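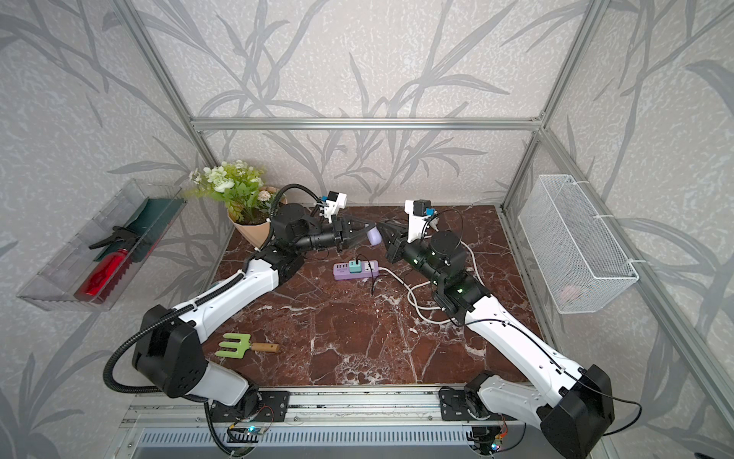

Our project for the Brutasley unit looked at how people deal with chargers and cords on a shared table. Mārtiņš Laur and Kianoush Hashemi did the planning together and split the writing. We wanted a setting closer to a living room than a workshop, so the table has a dark marble top, the walls are papered in a gray leaf pattern, and a pot of white and cream flowers stands in the back corner. The lavender power strip goes in the middle with the teal charger in it, and its white cord is left to loop off to the right.

Task list

The task list has eight entries. Five are about plugging and unplugging, two are about moving the strip, and the last is coiling the cord. We wrote the first version in September and changed the wording after comments from the Nurkby group.

Problems

Cord position was the hardest thing to describe. "Loose" meant something different to each of us - Kianoush drew sketches in the end, and we used those. The sketches are in Appendix 2. We did not get to extension cords with a switch, and those are left for next term.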